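Zeltcombe Box Rebounder

Indoor and outdoor lacrosse rebounder for backyard, garage and team use
Sold by Furnival Lacrosse Supply, Grustport

Availability: In stock
Weight: 29 pounds
Colors: black frame, white net

The Zeltcombe is a steel-frame rebounder for players who want to get wall ball reps without a wall. It is sized for box players and younger field players, and it fits through a standard interior door once the legs are folded. We started carrying it when our own customers kept asking for something smaller than the full-size field rebounders, which are too tall for most garages and basements.

The net is knotless and laced to the frame with bungee loops. A tight net gives a fast, flat return. If you want a slower return for a beginner, move every other loop to the outer hook. It takes a few minutes and you do not need tools for it.

Three tilt positions

The back legs pin into one of three holes. The top hole sets the net nearly upright and sends a chest-high pass back at chest height. The middle hole gives you a higher return for overhead catches. The bottom hole lays the net back far enough for ground ball work and for goalies who want to see shots come up off the floor. Check that both pins are seated before you start throwing -- the frame will stand with one pin in, but it will twist.

What comes with it

Steel frame in two sections
Folding back legs with locking pins
Net, already laced to the upper section
Ground stakes for grass
Rubber feet for concrete, turf or gym floor
Spare bungee loops
Printed setup sheet

Balls are not included. We sell them singly or in a bag of 100, and the bag is what most teams order.

Use with regulation lacrosse balls or soft practice balls. Do not use it for baseball, golf or hockey pucks. The net will not hold up and the warranty will not cover it.

Setup

Lay the upper section face down on a clean surface. Slide the lower section onto it until both buttons click. Unfold the legs, choose a hole, and put in the pins from the outside. Stand the frame up and press on the top bar before the first throw. On grass, drive the stakes through the loops on the front bar. On a hard floor, use the rubber feet and put a sandbag across the rear bar if older players will be shooting on it.

Leave open space behind the rebounder. Missed balls go a long way.

From customers

"We keep two of these at the end of the floor for the kids who are waiting on a drill. The return is good with the loops on the inside hooks. I would like a handle on the top bar." -- Trevor Pearce, Nutton

"Bought for my daughter in June. She uses it most days. One of the rubber feet came off and they mailed me another." -- Kelly Tindall

"Fine for passing. My son is in high school and shoots hard, and for him I wish we had gone with the bigger one." -- Lacey Fothergill

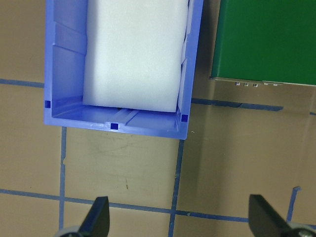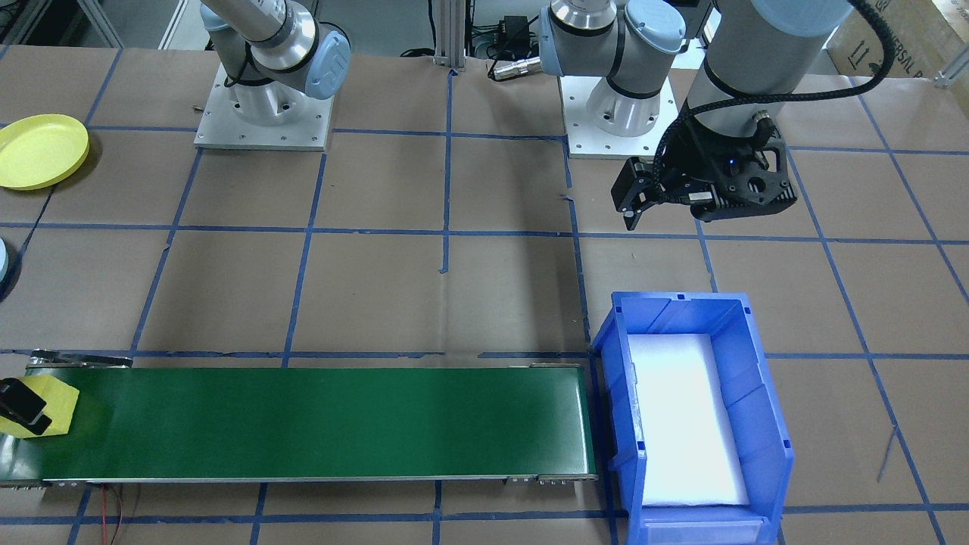
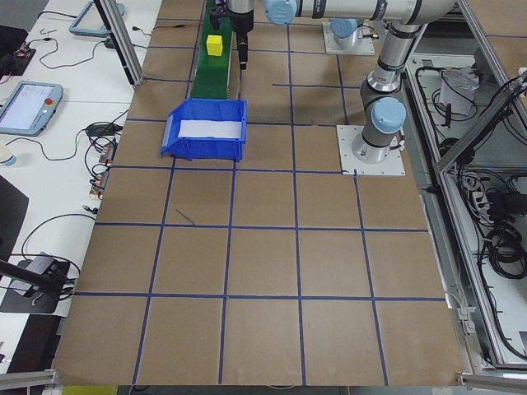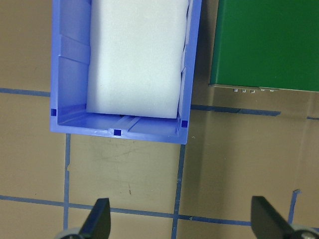 Warranty and parts

The frame is covered for 2 years from the date of purchase against bent or broken welds in normal use. The net and bungee loops wear out and are not covered, but we stock replacements. A new net comes with its own loops and a lacing diagram. Bring the whole frame to the Grustport store if you would like us to lace it for you.

Bring the net inside if you are not going to use the rebounder over the winter. Sun and ice do more damage to it than lacrosse balls do. The frame can stay out, though the paint will chip where the legs fold.

Team orders

Clubs and schools ordering 3 or more get the team price and can pay by purchase order. Write to Estíbaliz Segura in team sales with the number you need and the delivery address. Orders for the winter box season should reach us early, as the fall shipment is the last one before the new year.

Page updated Monday, September 3, 2018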